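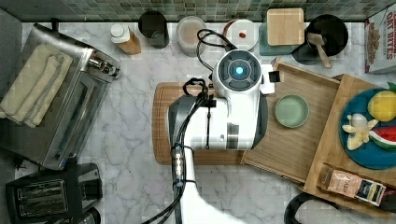 Dienstag früh, 8 Uhr, und ich stand mit Besucherausweis und viel zu dünner Jacke vor dem Testlabor von Brollmont. Eingeladen hatte mich Amparo Urquijo, die dort die Regeln für die Roboterversuche in der Küche schreibt. Ja, richtig gelesen: Regeln! Ich hatte mich auf Technik gefreut und bekam erst mal einen Ordner in die Hand gedrückt. Und ich muss sagen, der Ordner war dann fast das Spannendste am ganzen Tag.

Die Hausordnung für Küchenversuche hat 16 Punkte und passt auf zwei Seiten. Vorher waren es wohl elf Seiten, die im Regal standen und gut aussahen (Zitat Amparo). Elango Thomas, der die Versuche fährt, hat so lange gemeckert, bis gekürzt wurde. Jetzt hängt das Ding laminiert neben der Tür, und wer reingeht, liest es. Ich auch, zweimal, weil ich beim ersten Mal zu aufgeregt war.

Erst aufräumen, dann freigeben

Punkt 1 klingt wie von meiner Mutter: Vor jedem Durchgang wird die Arbeitsfläche hergerichtet, und zwar immer nach demselben Plan. Was zur Aufgabe gehört, steht vorn, was nur Küche spielt, kommt nach hinten an die Fliesen. Das große Schneidebrett bleibt leer, bis der Durchgang es braucht. Klingt pingelig, aber Hoi-yan Liao wertet die Läufe hinterher aus und hat mir erklärt, wie viel Arbeit so ein verschobener Toaster machen kann. Zwei Läufe sind dann eben nicht mehr vergleichbar, und man merkt es erst beim Auswerten.

Was mir vorher nicht klar war: Auch die Kabel am Arm haben einen eigenen Punkt. Sie brauchen genug Spiel für jede Bewegung, dürfen aber nirgends hängen bleiben. Deshalb wird der Arm vor dem ersten Lauf einmal ganz langsam durch seinen Bereich gefahren, und jemand schaut nur auf die Kabel. Nur auf die Kabel! Wer das macht, darf nebenbei keinen Laptop bedienen.

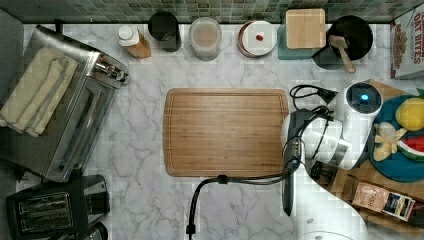
Wer darf wann an die Fläche?

Da wird es streng. Solange der Arm freigegeben ist, greift keiner hinein, auch nicht »nur kurz« wegen einer umgekippten Schale. Es gibt genau eine Person, die freigibt, und dieselbe Person nimmt die Freigabe auch wieder zurück. Laut gesagt, laut bestätigt. Ich fand das anfangs ein bisschen theatralisch, nach einer halben Stunde habe ich automatisch mitgemurmelt.

Die Aufgaben selbst sind herrlich alltäglich. Ein Schälchen, eine Schublade, ein Teller mit Spielobst. Echtes Obst steht auf der Verbotsliste, Punkt 9, und für Schubladen gibt es eine eigene Startstellung, die auf dem Laufzettel angekreuzt wird: zu, halb, offen.
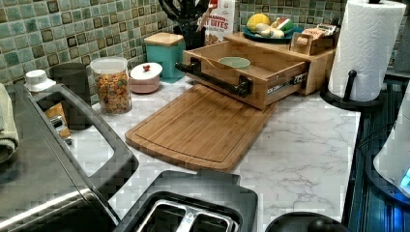
Auf dem Laufzettel steht auch, wer aufgebaut und wer kontrolliert hat, und das müssen zwei verschiedene Leute sein. Spyros Tsoukalas hat mir den Stapel gezeigt: 388 Zettel allein für die Aufgabenreihe Sulov, alle mit zwei Unterschriften. Bei 145 davon gibt es einen Eintrag im Feld »Abweichung«. Ich dachte erst, das sei schlecht, aber er war richtig stolz darauf! Ein leeres Feld macht ihn misstrauischer als ein vollgekritzeltes. Abweichungen werden notiert und bleiben stehen, radiert wird nicht, Bleistifte sind im Labor sogar verboten (Punkt 12, mein Liebling).
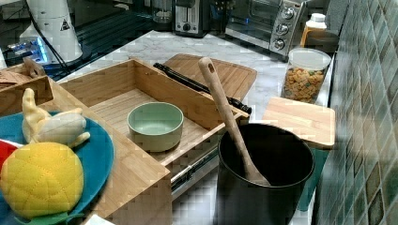
In der Kaffeepause habe ich dann noch gefragt, was passiert, wenn sich jemand nicht dran hält. Antwort: Der Lauf wird gestrichen, ohne Diskussion, und man baut neu auf. Das tut offenbar genug weh. Amparo hätte gern noch einen Punkt 17 zu Gästen, nachdem ich meine Tasche mitten in den markierten Bereich gestellt hatte. Hüstel.

Mitgenommen habe ich eine Kopie der zwei Seiten, die Erlaubnis, sie bei uns in der Werkstatt aufzuhängen, und einen ziemlichen Hunger. Die Kantine macht erst um 12 Uhr auf, also unbedingt was einpacken, falls ihr auch mal hinfahrt. Parken geht hinten am Tor, vorne ist alles reserviert.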